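Un humanoïde au pied du lit : Pasari ouvre ses portes, les hôteliers restent prudents

Fatismont, 15 février

On avait promis aux visiteurs « la chambre de demain ». La société Pasari, qui développe à Fatismont des applications hôtelières pour robots humanoïdes, recevait dans son appartement témoin des exploitants, des gouvernantes et quelques curieux. Au programme, un seul exercice : la réfection d'un grand lit, couette blanche, chemin de lit beige et coussin à franges compris. La machine, baptisée Grukadden, a travaillé devant de petits groupes, et les questions ont vite porté sur le prix.

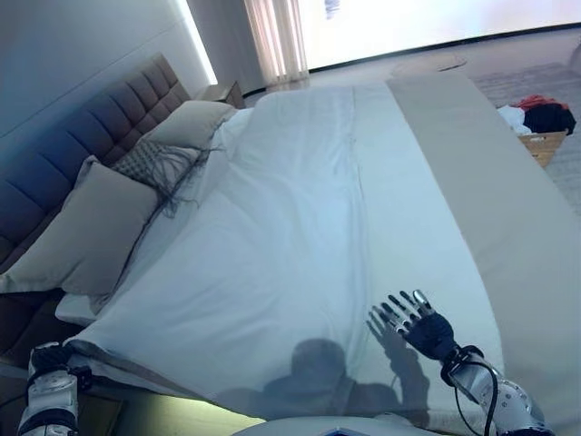 La main droite du robot au-dessus du drap, dans la chambre témoin de Pasari.

Ruwan Matubbar, responsable des démonstrations, parle d'un « collègue de renfort » qui prendrait en charge les gestes les plus pénibles pour le dos. L'argument est connu, et il n'est pas absurde : quiconque a refait des lits à la chaîne sait ce que pèse une journée penchée sur des matelas. Reste à savoir à quel rythme. Pasari annonce un objectif de 235 secondes par lit, sans préciser combien de fois il a été atteint, ni avec quel linge. Interrogé deux fois sur ce point, M. Matubbar a renvoyé à une note technique attendue en octobre. 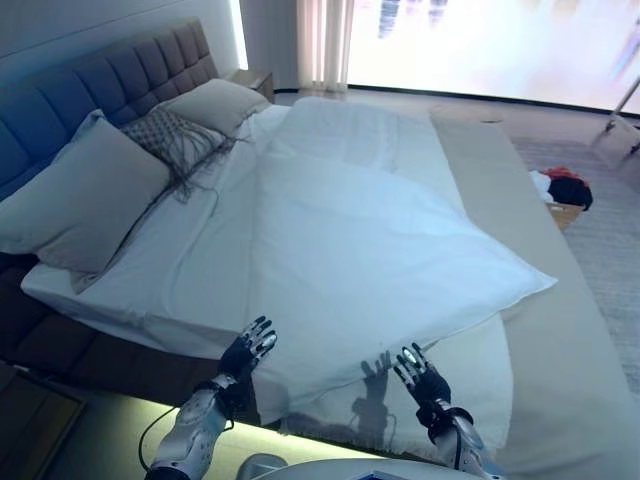 Le choix du lit n'a rien d'anodin. Une couette est molle, elle glisse, elle ne se présente jamais deux fois de la même façon, et c'est précisément là que les robots industriels, si à l'aise avec des pièces rigides, perdent leurs moyens. Pasari soutient que deux mains à cinq doigts changent la donne. Peut-être. Mais une chambre d'hôtel, c'est aussi une salle de bains, une poubelle, des cheveux dans le siphon et un client qui a oublié son chargeur — autant de sujets absents de la visite.
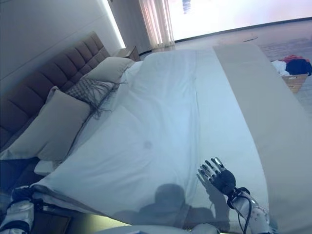
Couette, oreillers et coussin à franges : le lit choisi pour l'exercice.

Tanvir Kumarasinghe, qui dirige l'hôtel Lodhi et ses 136 chambres, était venu avec sa gouvernante générale. Il repart sans avoir rien signé. « Je vois une belle mécanique, je ne vois pas encore un service », résume-t-il. Il aurait voulu que la machine enchaîne plusieurs chambres, avec un couloir et un chariot à franchir. Sa gouvernante s'interroge surtout sur les draps-housses, qu'il faut glisser sous les angles du matelas, et sur la personne qui devra repasser derrière.

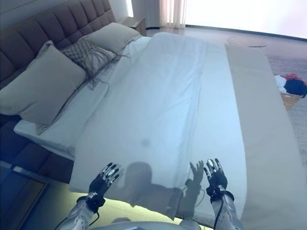 Les deux mains de Grukadden à hauteur du matelas, côté pied du lit.

Côté tarif, l'entreprise évoque une location autour de 1570 euros par mois, maintenance comprise, pour un engagement dont la durée n'est pas fixée. Elle ne dit rien de la présence éventuelle d'un technicien sur place, qui suffirait à bouleverser le calcul. Un essai dans un établissement en activité est « en discussion ». Aucun nom d'hôtel n'a été communiqué, et M. Kumarasinghe assure que ce ne sera pas le sien cette année.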